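Library hours and the Mellor Street move

The Vorthorpe branch closes its doors at Mellor Street on 5th October and reopens in the old Pandiner building six days later. Loans due in that gap have been extended, so there is no need to rush anything back. The book drop at Mellor Street will be locked once we leave.
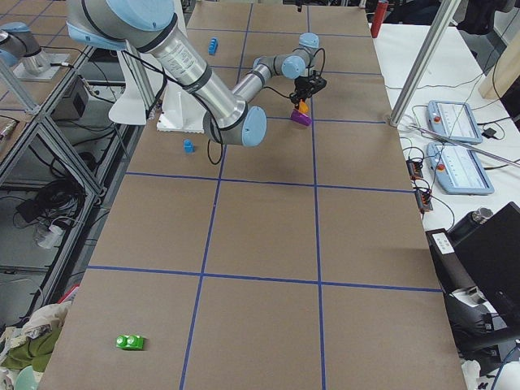 A worktable covered in brown paper.

The new space has more shelving on the ground floor, and large print will finally sit next to the main fiction section. Local history stays boxed until February. If you need a parish map or a newspaper volume before then, ask at the desk and we will try to pull it — please allow a few days.

Holds will be moved with the rest of the stock. You will still get a notice when yours is ready, and the pickup shelf
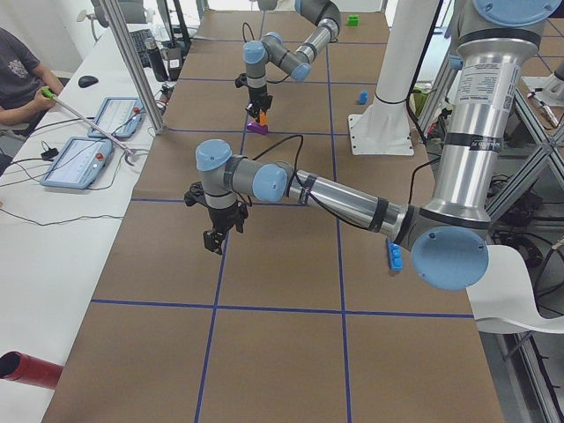

will be just inside the front entrance, to the left of the stairs. Bring your card the first time, even if the staff know you. The card system is being switched over and we can't look people up by name during the first week.

Parking is behind the building, off Prerstead Road. The front steps are steep, but the rear entrance is level and has an automatic door.
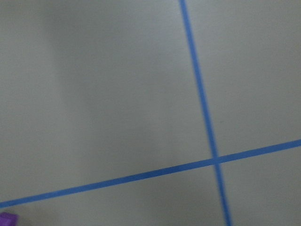

Will the book sale still go ahead this fall?

It has been put back to February. We have more than 200 boxes of donated books in storage and can't take any more until the sale is over.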